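A rice cooker, still in its plastic

Mar 30, 2024

I wrote in my last post that I wanted to eat more at home this year and less from the bakery under our office. My friend Joonas Jääskeläinen read it and told me that I will not manage this without a rice cooker. He grew up with potatoes, like me, so I was surprised. But he has used one for many years, and he cooks even his morning porridge in it.

So I started to look. The small shop in Wunetstead had two models from Kutell, one for 100 and one for 102. I asked the seller what I get for the extra 2, and she said a longer cord. I took the cheaper one and then I thought about the cord all the way home. Our kitchen has its sockets in strange places.

I am slow with new things. First I put the cooker on the table and I leave it there for a while in its wrapping. I read the booklet from the first page to the last, also the safety pages, and only after that do I take off the plastic. My sister Pirjo Huttunen thinks this is a sickness. I think it is a nice part of buying something. The white lid with the gray rim looks very clean through all of this, and I know it will never look so clean again.

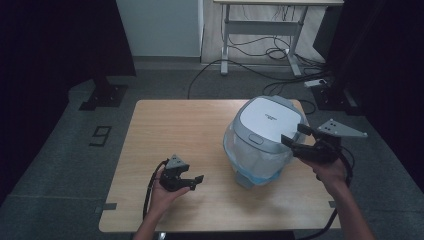
Taking off the plastic

I always keep the plastic covers from new appliances. When we moved from Vuvside, I had a whole drawer of them, and they were useful for the lamps and for one wet umbrella. The bluish kind is thin and a little cloudy, and it does not fold well. If you try to make a neat square from it, it opens again by itself. Now I roll it from the short side and put a rubber band on it, and this works better. A light tabletop is a good place for the job, with enough free room on both sides.

Please look inside the cooker too before you plug it in. With our old one from Laaksonen, a paper card was left under the inner pot, and we had a smell in the kitchen until July.

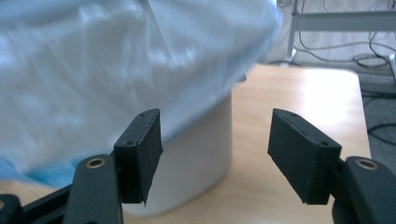
Storing the rice was my next question, and I have changed my mind about it more than once. Paper bags tear, and glass jars are heavy when they are full. Joonas keeps his in a big tin that used to have biscuits in it. I like a plain round shape best, white and smooth on the outside like the container on the table, because it is easy to wipe and there are no corners where the dust can stay. For rice I would only want a lid that closes well – a loose sheet of plastic over the top is fine against dust, but I would not trust it against moths.

My first rice was one cup, with the water up to the line. The booklet says to wait five minutes after the button goes up, and I waited them standing next to it with a spoon. It was a bit too soft for me. Pirjo ate two plates and asked if there was more.

Next week I will try the porridge. If you have a good measure for oats and water, please write it in the comments, and please write it in cups, as I still have no kitchen scale.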